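5.2 When the ring gets away

Shares: 17 | Comments: 3
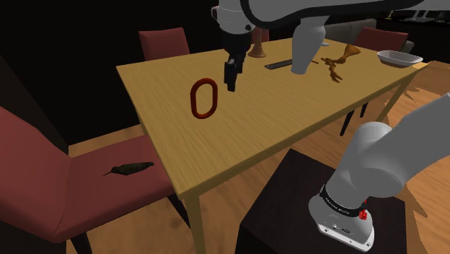 The failure we learned the most from was also the one we had not planned for. In the simulated dining room, the Vukus policy handled the vase and the bowl well, and then fell apart on the oval ring (Figure 4). Of 20 ring trials, 5 ended with a fingertip pressed hard into the tabletop. The planner had asked for a grasp at the center of the object, and the center of a ring is a hole! The fingers closed on air, the controller read this as a missed contact, and it pushed down to try again.

Figure 4. Ring trial in simulation, with the gripper over the tabletop and the ring lying flat on the wood.

What makes this so interesting to us is that every module did its job. The Isine detector gave a tight outline, the grasp score was high, and the force limit never tripped, having been set for a softer surface in May and left there. Kojo Sowah found the old value while replaying the logs, and we reran the set that same evening with a lower limit and grasps placed on the rim. The hard presses went away. Two new slips showed up at the narrow ends of the ring, and we are delighted to have them, as they point straight at the friction model discussed in Section 5.3.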